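We use cookies to improve your reading experience. By continuing to browse this site you agree to our use of cookies. Accept | Manage preferences

4.2 Keeping and lending in the shared kitchen

When we first sat down with the households of Galtudcombe, we expected to hear a good deal about food and rather little about crockery. What people wanted to tell us about, warmly and at great length, was their cups. Of the 2,144 diary entries we collected, 914 mention a cup or mug by some pet name or by its owner, and many of these run on for half a page. Kratochvíl and Charvát found much the same attachment in their earlier work on the Barnska lodgings, though their residents were older and had lived together far longer.
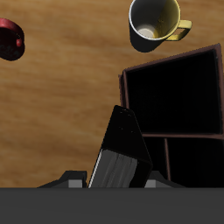
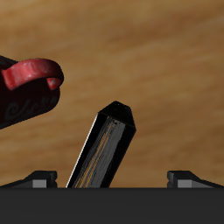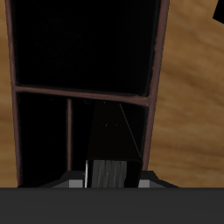
Figure 3. Rendered views with wood-grain surfaces: a red mug and a dark gray one (top), a red loop on a dark rounded object (middle), a tall black shelving unit (bottom).

Lending, as our diarists understood it, was a delicate business. A mug could be borrowed freely in the morning, when everyone was half asleep and inclined to be generous, but the same loan after supper called for a word or at least a look. One woman wrote that she had let a neighbor use hers for most of August and was "quite happy about it, really" — and then came back to the subject in six further entries. We were fond of her diary, and we have tried not to lean on it too heavily.

Newcomers learned these habits slowly, mostly by getting them wrong. Doležal has suggested that such small mistakes help a person settle in, as they give the older residents something kind to forgive. Our interviews lend him some support — several people remembered their first borrowed cup more clearly than their first shared meal — and we return to the question in Section 5, where we look at washing up.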